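Housing and Interiors, handout 4
Kitchen storage and work surfaces
(read before section, bring to class)

Where we left off: work triangle, why it's dated. Two cooks in one kitchen = triangle breaks down. Use zones instead. Prep, cooking, cleanup, storage.

Counter height. Standard sizes assume one body. Measure from the elbow down, standing, shoes on. Baking wants lower, chopping a bit higher. The Lindgren reading covers this, skip the part on islands.

Upper cabinets. Main points:
- reach first, looks second
- heavy stuff never above shoulder level
- a gap that suits a kettle may not suit a stand mixer, check the tallest thing you own
- door swing! people forget the door swing
- long pulls are easier on stiff hands than small knobs

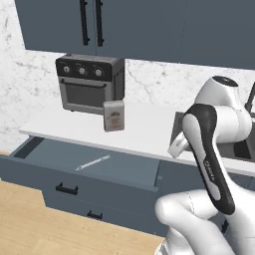

Fig. 1. Dark flat-front uppers, long black bar handles, veined marble backsplash. Toaster oven on the counter.

Small appliances eat counter. In the Barkura apartments plan (handed out last time) the longest clear run is 400 mm once everything is plugged in. Not enough to roll dough. Mark on your copy where you'd move things and wich outlets you'd need.

Stone vs. tile vs. paint behind the counter. Marble: acid etches it, lemon and vinegar esp. Needs sealing. Tile: grout is the weak spot. Paint: cheap, scrubs badly, easy to redo. Sesov case study picked tile, then regretted the white grout. Discuss why.

Lighting: under-cabinet strip toward the front edge, not the back. Otherwise you light the wall and chop in your own shadow.

For section: redraw the Desitz galley kitchen with 2 work zones. Pencil is fine. Up to 20 points, late work loses 2 per day. Label teh door swings.

Due August 5, 2024, paper copy, in the box by the door.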